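Flenska Hand Gripper Station - Care and Repair FAQ

Questions we get at the Skembridge bench about keeping a two-gripper table alive. If yours is not on the list, write to us, and it probably will be by October.

Which test object should I use after a service?

Something soft that folds badly. We use a baseball-style cap, for the stiff brim and the floppy rest of it. Take hold of it with one gripper, bring the other in toward the strap, and squeeze slowly. If the fingers fight you, go back to the linkage screws before you blame the cap. 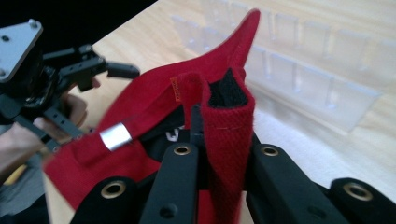 How should the cables run?

Off the back of each gripper, down across the table and over the edge, one per side, with enough slack that you can lift either hand to chin height. Do not cross them. People cross them anyway, and then call us about "drift."

Check the run with a gripper in each hand, the way you will be working. Raise the left, lower the right, then swap.

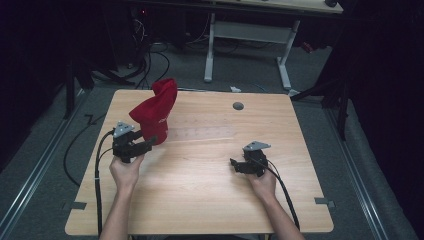
If you feel a tug at either wrist, add slack at the floor end. Taping the cable to your arm is a popular fix and we wish it were less popular. While you are down there, look at the tape marks by the table legs - a table that has been nudged by a vacuum cleaner will waste your whole morning.

How do I know when the finger pads are worn?

Open the gripper over a bare bit of table and look at the pads under a good light. Pale lines along the edges and light scuffs on the face are ordinary aging. A pad that rocks under your thumb is not. Snug its screws first, and replace the pad if it still moves. We log pad checks every 500 grips, and the oldest pair in the shop is at 1644 and still sulking along.

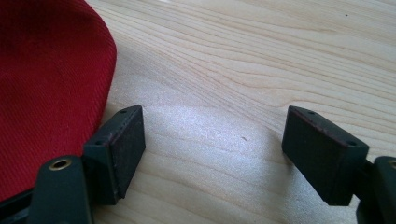
Can I change just one pad?

You can. You will then own one fresh pad and one tired one, and the cloth will creep toward whichever you like less. Change both. A set of Traretti pads takes 23 minutes to fit, 5 of which go to finding the screw you dropped.

Why is there fluff on my pads?

You have been gripping fabric. The pad face is meant to hold on to things and has no opinion about which things. Check the top edges and the bottom corners, where fibers like to collect. Pick tufts off with tweezers, then go over the face with a dry brush. No solvent, no lighter (yes, we have been asked).
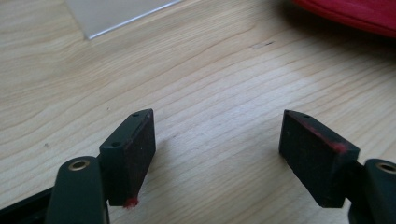 Red fibers on both pads, before cleaning.

Does the Hegedűs brush kit fit?

The narrow brush does. The wide one is fine for the tabletop.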